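I have now bought three tablecloths for the same round table, and the Casoton plaid is the first one I haven't wanted to return. Mine is the pink and white. I went back and forth on the color for weeks (I was sure it would look like a picnic) and I'm so glad I gave in, because it makes that whole corner of the room feel cheerful!

Ordering was easy enough. It came from Grondonach folded up very small, with creases you could have ruled a line with. I ran it through the wash on cool, hung it over the shower rail and ironed it while it was still a bit damp, and most of them dropped out. One fold near the hem is still hanging on. I've decided I can live with it.

What I wanted was a cloth for a table that gets used for everything. Ours is where the mail lands, where boxes get opened, and where the snack haul gets sorted when a delivery comes in. Noodle snacks are the real test, if you ask me, those little crunchy strands get everywhere. On my old Ocampo cloth they sank into the weave and I was picking them out with my fingernails. With this one I take it to the back door, give it a good shake and it's back on the table in a minute. 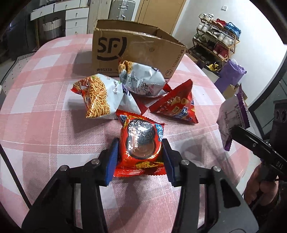
Ottavio Valentini wrote in to say that his has been through 50 washes and the pink has gone softer, more of a rose, and that he likes it better now. He also said to skip the dryer, which shrank his first one enough that it looked like a hat on the table.

Good to know, and mine is staying on the shower rail! I'm nowhere near 50 yet, so I'll report back on the fading.

Gripes? A couple. It slides if you drag anything heavy across it, so I put a Zillar grip mat underneath and that mostly fixed it. And the care label is stiff and scratchy and sewn right where my knee goes. I cut it off the first evening. The hem stitching is neat all the way along except for one loose thread, which I snipped at the same time.

I paid 30 dollars and I'd pay it again. They do a green plaid too, and I'm trying very hard to wait until April before I order that one.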